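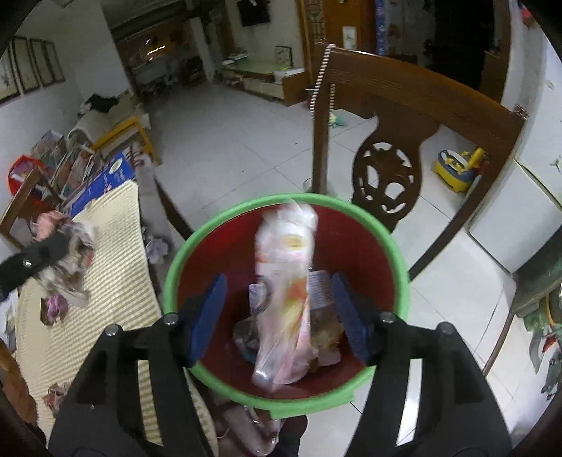
Living with the Lisus food scrap dryer: one winter of peelings, pongs and surprisingly good tomatoes

October
By Bench Crumbs

I bought a machine that cooks rubbish. That's how my family describes it, anyway, and after a whole winter of running it I've given up correcting them. The proper name is the Lisus Benchtop Food Dryer, and the idea is that you tip in your carrot tops and tea leaves and the crusts the kids swore they'd eat, press the button before bed, and come down in the morning to a little heap of dry brown crumbs that smells faintly of toast.

I paid $335 for mine at D'Souza Hardware in Pondau, which I'll admit made me feel a bit sick at the register. It's a lot of money for a thing that deals with potato peel. We have no green bin service out our way, the old compost heap had become a share house for rats, and I was carting a dripping bag out to the wheelie bin every night in my ugg boots. So in it came.

What you get

The box has the machine itself, a lift-out bucket with a handle, a lid with a rubber seal, a tub of charcoal pellets for the filter and a booklet that's mostly pictures of happy people holding lettuce. The bucket holds 2,000 mL, and if that sounds like plenty, go and have a look at what a single cauliflower leaves behind. Leaves, stalk, the lot — it fills the thing to the brim. On a normal weeknight we're fine. On a soup night I'm standing there pushing silverbeet stems down with a wooden spoon and telling everyone else to back off.

It's about the size of a bread maker and a good bit heavier. If you've got low overhead cupboards, measure first! The lid swings straight up on a hinge and mine clonks the underside of the cupboard unless I pull the whole unit forward, so now there's a folded tea towel underneath it so I can slide it out. Not elegant, but it works a treat.

Setting it up

Easy. You fill the filter cartridge with the charcoal, click it into the back, drop the bucket in and give it a quarter turn until it seats. The booklet wants you to run it empty once, and I'd do that with a window open, as there was a hot plastic smell the first time round that hung about until lunch. It hasn't come back.

There are only two buttons, Dry and Clean. I love this. Our last rice cooker had a screen and a menu and a mode for cheesecake, and I never once got it to do anything except rice. With the Lisus, you put the lid on, press Dry, and a small light goes from blue to orange. In the morning it's blue again.

What it's like day to day

The noise first, as it was the thing I worried over most. There's a paddle in the bottom that turns slowly and breaks everything up, and for the first hour it's a low grumble with the odd crunch. Eggshells are the loudest. After that it settles into a hum, a little quieter than our dishwasher, and I can't hear it from the bedroom with the door shut. My advice is to start it once you've finished watching telly. The crunching always seems to land right on the bit where someone's whispering.

Smell is pretty good, with a couple of exceptions. Most vegetables give off nothing much. Coffee grounds are lovely, actual café smell through the house at eleven at night. Banana skins go a bit sweet and boozy. But onion! Please learn from me and don't do a full bucket of onion skins and leek tops on a still night with the house shut up. The curtains had it for days. Prawn heads I tried exactly once and I'd rather not go into it.

The booklet has a no-go list that's fairly sensible: big bones, fruit stones, cooking oil, corn cobs, anything very sugary. I've broken the corn cob rule by chopping them into rounds and it's coped, though the paddle made a noise I didn't enjoy. Mango stones, don't even think about it. Same with the leftover half jar of jam, which sets like toffee on the walls of the bucket and then you're out on the back step with a butter knife, regretting things.

And of course it only takes food. Sounds obvious, I know. But I had some dreamy idea that we'd hardly need the ordinary bin any more, and that was a bit of a fantasy. Wrappers, film, those crackly packets that everything seems to come in these days, they all still go where they always did. The bin is drier and it doesn't stink, and I take it out far less often. It's still a bin, and it still fills up. If most of your household rubbish is packaging, I'd sort that out first and hang on to your money for now.

I'd also say check for fruit stickers. They go through the cycle quite happily and come out the other end looking exactly as they went in, so I've now got a garden bed dotted with tiny apple labels. My own fault. I now peel them off at the bench when I unpack the shopping, or I mean to.

The crumbs

A full bucket dries down to roughly a cup and a half of stuff that looks like instant coffee mixed with potting mix. The booklet calls it "garden ready", and I'd take that with a grain of salt. It's dried food, it hasn't composted. The first time I sprinkled it straight on top of the pots, we got rain overnight and by the next afternoon it had swelled up and grown a lovely coat of white fluff. The dog thought it was Christmas.

What works for me is digging it in well ahead of planting. I scoop out a trench, scatter the crumbs thinly, mix them through the soil and put a good layer over the top, then leave it alone for a month. I did the whole tomato bed that way in late winter, and the seedlings I've put in are romping along (last season's, grown in an old tub where I'd tested a few early batches, were the best I've had, though it was also a ripper of a summer, so who knows). The worms certainly seem keen.

If you've no garden at all, the crumbs keep for ages in a lidded tub and plenty of people with a veggie patch will take them off your hands. I've been dropping mine in an ice cream container for a neighbour whenever ours gets full.

Cleaning

Mixed feelings here. The Clean button asks for 200 mL of water and a tiny squirt of detergent, and it swishes that about with the heat on. It gets most of the muck off. It won't shift the ring that builds up under the paddle, and you can't lift the paddle out, so I go in with an old bottle brush every couple of weeks and say a few words under my breath. The bucket is supposedly fine in the dishwasher but the bottom bit has a fitting that holds water, and it dribbles down your jumper when you take it out. Tip it upside down on the rack first.

The filter charcoal needs replacing now and then, and that's the running cost they don't print on the front of the box. I've changed mine once so far. You know it's time because the coffee nights stop smelling like coffee. Refills aren't dear, but D'Souza's was out of them for most of July and I had to order online and pay postage, which was annoying. Buy a spare tub when you buy the machine.

As for power, I haven't put a meter on it. Our bill went up a touch over winter but we also had the heater going like mad, so I can't honestly pin it on anything. We've got a cheaper overnight rate and I run it then.

Against the Brosamer

My sister has the Brosamer, the tall skinny one, and I used it for a week while house-sitting. It's nicer to look at and takes up less bench, and the lid opens sideways so there's no cupboard clonk. It's also a good deal noisier, and it has a habit of stopping halfway if there's too much wet stuff in it, then beeping until somebody comes. At three in the morning that somebody was me, in a house where I couldn't find the light switch. The Brosamer crumbs are finer, almost a powder, and easier to mix through pots. If you're in a flat with a balcony I could see going that way. For a family kitchen I prefer the Lisus, mostly for the bucket being wider and easier to scrape into.

The Lisus also comes with a 5 year warranty on the motor, though only a single year on the bucket, and having seen how the coating is scuffing near the paddle I reckon the bucket is the part that'll go. I've asked the shop what a new one costs and they're getting back to me.

Would I buy it again?

Yes, with a grumble about the price. I'd wait for a sale, I'd get the spare charcoal, and I'd shift the toaster beforehand so there was somewhere decent to put it. If you've got a council green bin or a compost heap that behaves itself, you really don't need one of these. We've got neither, and I haven't been out in the frost in my ugg boots with a dripping bag since May. Four stars from me, and I'll update this once I hear about the bucket.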